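Urkness Table Cloth — Prindeck Weave

Reading time: 2 min
Print this page | E-mail to a friend

We've been selling the Urkness for quite a few years now, and it's still the cloth we reach for at home when the family turns up and the good table has to come out. It's a plain, honest sort of cotton with a bit of weight to it, woven for us at Prindeck, and it hangs nicely over the side without needing clips — even out on the verandah, if the breeze isn't too cheeky.

The standard cloth is 900 mm wide and suits a card table, a sewing bench or the end of the kitchen counter where everything seems to land. If you'd like something longer, we can cut to length from the roll, and there are 16 colours to pick from at the moment (the greys sell out first, so do ring ahead if you've got your heart set on one). 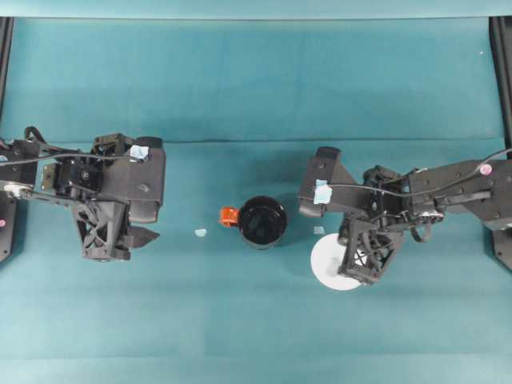 Washing is easy enough. Warm water, your ordinary powder, and hang it on the line in the shade — strong sun will fade the darker colours over a summer or two. It will come out of the packet with fold lines, as they all do, and a warm iron while it's still a little damp sorts those out beautifully. Please don't tumble dry it. We tried, and lost a good 70 mm off the length!

Matching Requena napkins are sold separately, and the heavier Graver underlay is due back in stock in November.

Page updated 20 January 2019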